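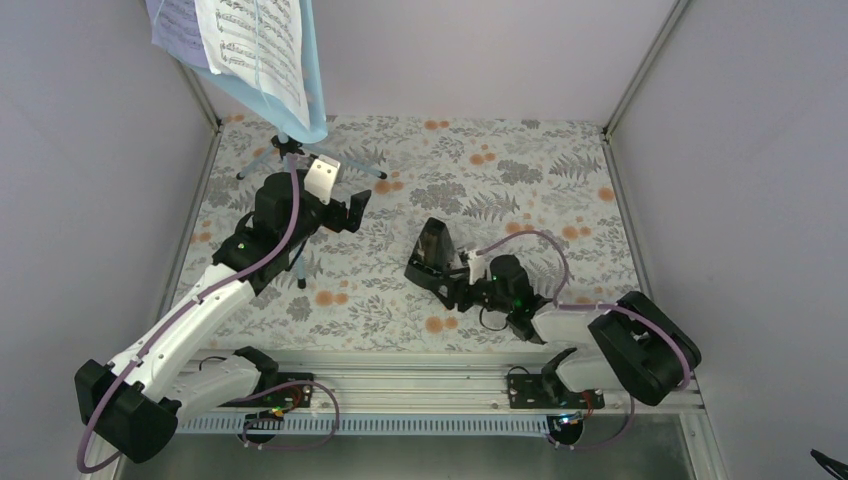 **Oda music room reopens in July, with stands for everyone**

Good news for anyone in Junport who has ever tried to read a trumpet part off a neighbour's knee! The practice room at Oda opens again in July after a refit, and the money raised at the spring concert (£2,000, which still makes me grin) has gone on new music stands, 18 of them, plus a proper cupboard to keep them in.

They're the thin folding sort with tripod legs, black and light blue, and I'm a bit in love with them already. Spread the legs nice and wide before you put anything on top, especially if you're a folder person like me. My old stand used to tip over whenever I got past the second page of a march, usually into the clarinets.

Speaking of folders, please bring your own. Nasville Stationers on Quezada Street is doing 15 per cent off plastic ones for players until the end of the month, and they had plenty in light blue when I popped in. Loose sheets are welcome too, but you'll want a clip or two as the window by the brass section is staying open all summer.

Doors open at 6.30pm and we start playing at 7pm. There's room for 35 with chairs out, so beginners really can come along (I was dreadful for my entire first year and they kept giving me biscuits). Stands can be borrowed for home practice as well, one per household, and the sign-out book is on the piano. Do bring them back with all their screws, please!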